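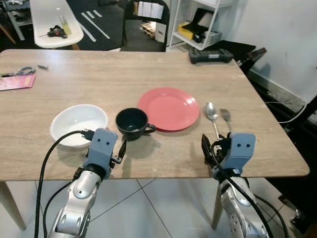
Dishes on the table

Holster FAQ

I get the same handful of emails about my leather holsters every week, so I finally put my answers in one place. Still stuck after reading? Write to me!

Which models do you make?
Two right now. The Brollik is an outside-the-waistband holster for full-size pistols, and the Runer is the slimmer one that tucks inside. A pocket model, the Ackah, is on my bench and I'm hoping to have it ready by June (please don't hold me to that).

How long is the wait?
Count on 40 days from the time you order. I cut and stitch everything myself, and I've got a day job too.

My new holster is really tight. Did I get a bad one?
Nope, that's how they leave my shop! Make sure the pistol is unloaded, check it again, then slip it into the plastic bag your holster came in and leave it seated overnight. Most loosen up after 200 draws or so of ordinary practice. Skip the oil, it makes the leather floppy.

Will it fit with a light or laser on the rail?
The Brollik will if you tell me which one when you order. The Runer won't, sorry.

What belt should I wear?
A stiff one. I cut mine from Teltine bridle leather and they run $90, but any good gun belt works fine.

Can I send it back?
Sure, within 8 days of getting it, as long as it hasn't been worn. Custom colors are yours to keep.

Do you ship outside the US?
Not at the moment. I tried it a couple of times and the paperwork ate my whole weekend.

Updated October 6, 2023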